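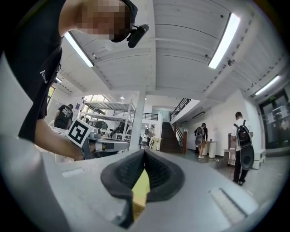 Two-handed demonstrations, gallery

Suvarna is a study of how people use both hands together, and how much of that a robot arm can learn from recordings alone. Demonstrators work with a hand-held gripper in each hand. No robot is needed while they record. The policy is trained afterward and then run on a pair of arms at the Volbridge lab.

We collected the demonstrations in October in one large shared room. People kept working and walking through while we recorded, and we did not ask them to stop. An earlier set, Inport, was made in a closed booth, and policies trained on it did poorly once the background changed.

Where the views come from
Each gripper records from its own camera, close to the fingers. The demonstrator also wears a small camera at the side of the head, pointed down at the work. The head view helped most in tasks where one hand hides what the other is holding.

Markers
A square black-and-white marker is fixed to the top of the gripper. It gives us the position of one hand as seen from the other, which matters for handovers. We dropped stretches of recording where the marker was out of view for more than 2 seconds.

Finger pads
The pads are black rubber with a textured surface. They are thick, so they bend around an object before they grip it hard. We kept the same pads on the robot arms so that the contact would match.

How much data
The full set has 800 demonstrations. We trained on subsets of 200 and 300 as well. Going from 200 to 300 made a clear difference on handovers. Going from 300 to 800 helped mostly with objects the policy had not seen.

What did not work
Lifting with both hands at once is still unreliable. The two arms drift apart in timing and the object tilts. Slowing the arms down reduced this but did not fix it.

Text and gallery by Leonora Belmonte. The recordings are stored under the project name Prondadport and can be requested through the lab office.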